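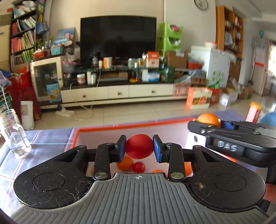
Handout 6: Choosing a hand-held gripper kit

Deepika Marar | November
20 shares | 6 comments

Welcome back, everyone, and thank you for the lively questions at the end of the last session (I promised I would write some of them up, and I have, although it has come out rather longer than I meant). We are looking at the Brumomano hand-held kit, which Prindero hires out to colleges by the term, and I would like you to read these notes as a buyer would, with a pencil in your hand and a little healthy doubt.

What the hire covers

The term hire gives us a pair of grippers, a case, spare finger pads and a login for the service that stores and sorts the recordings. Training for staff is charged on top. Aidan Noonan went through the contract for us and found that the pads count as wearing parts, so we pay for them once the spares are gone. Please put that in your costings, as half of last year's group left it out and their totals looked wonderfully cheap!

The login allows 20 users, and there are more of you than that, so you will be sharing in pairs. I am sorry about this. I have asked.

How it feels to use

You hold the tool from behind and work the jaws yourself, so your arm does what the robot's arm will later be asked to do. Most people pick this up quickly, and then slow down again when they start thinking about it - I certainly did. Look at the start of these notes and you will see how small the target is between the two blue pads, and how much of the job comes down to meeting it squarely from both sides. A round thing pinched above its middle wants to shoot downwards, and pinched below its middle it wants to climb out, and you will feel both of these in your fingers long before you could write them down as numbers.

Emilian Ilie asked whether one gripper would do for the coursework. For picking up and putting down, yes. For passing something across, or for steadying a container with one tool as you reach in with the other, you will want the pair, and I would much sooner you had it and left it in the case.

Working inside a box

A rim changes everything. On an open table you can come in low from any side you like, but inside a box the jaws have to go down over the wall, open wide enough to clear the piece you want, and still leave its neighbours alone. Think about where the arms will end up as well as the tips. Beginners nearly always watch the tips. 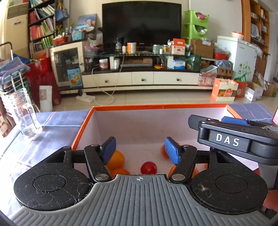

Page last changed: November, 14.42

The jaws are open over the red cherry tomato here, and there is an orange one just by the left pad, so consider how you would close on the red one without nudging the other. Would you turn your wrist first? Would you take the orange one out of the way? Write down your plan before you try it, and then write down what you did, even if (especially if) the two are different.

Soft fruit is a fair test for a kit like this, and I wish the sales leaflet had more of it. The pads have textured faces, and in our hands the grip was good, but there is no readout telling you how hard you are squeezing, and Junhao Guo marked the kit down for that. Dehua Jiang disagreed quite strongly and thought a careful hand was enough. I am somewhere between them.

For next time

Compare the Brumomano hire with the Skatetti purchase price over two years, including pads and training. One side of paper, please. Say which you would choose for a small food-packing course and which for ours, and bring the worksheet on the Feng grasp chart with you, as we shall need it in the first ten minutes.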